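Gurnivar field course on 3D site recording opens for applications

10th August
By the Gurnivar news desk

Applications are open for a field course in 3D recording at Gurnivar, where students and working professionals will spend 16 days this September surveying the ruins of the lower town. The course is run by Prirkero, a heritage recording group, and takes 20 participants.

Teams will work with laser scanners and ordinary digital cameras at three spots: the granary, the Ina gate and a stretch of paved street that was cleared last year. Evenings are set aside for processing. By the end of the course each team is expected to hand in a cleaned point cloud and a textured model of its area.

The granary is the main target this year. Its north wall has lost stone over two winters, and the last full drawing of it was done by hand. Prirkero wants a measured record finished before repair work starts.

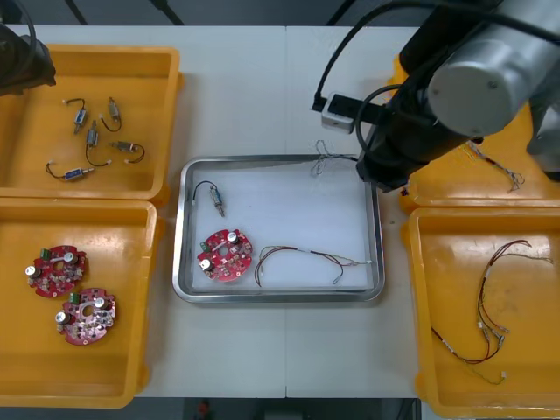

Small finds will be recorded as well, in a workroom next to the site store. The group has 1034 cataloged objects from the lower town, most of them pottery and worked bone, and only part of the catalog has any 3D record. Participants will learn to set up a turntable, light an object evenly and keep a scale bar in every set of pictures. Shiny objects are left for the second week, when the class covers cross-polarized light.

No background in surveying is needed, but applicants should be comfortable with basic photo editing and with walking on uneven ground. Anyone who has used scanning software before should say so on the form, as teams are mixed by experience. Laptops are not supplied. Prirkero asks for a machine with a separate graphics card and plenty of free disk space. 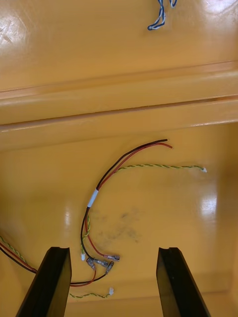
Cables in a yellow plastic tray.

Housing is in the Tang guesthouse, a short walk uphill from the gate. Breakfast and a packed lunch are included in the fee, dinner is not. Two shared rooms have been set aside for people who need ground-floor access — these should be requested when applying.

There are 10 reduced-fee places for students. They require a letter from a teacher or department and are given out in the order that complete forms arrive. University credit may be possible, though it has to be arranged with the student's own school.

The finished models will go on public view in the Gurnivar visitor room after the course ends. Raw scan data will be held by Prirkero and can be requested for research.

Recent items
Ina gate path reopens after drainage work
Prirkero posts new guide to scanning pottery
Tang guesthouse: winter hours
Lower town street plan now online

Get our newsletter once a month. You can unsubscribe at any time.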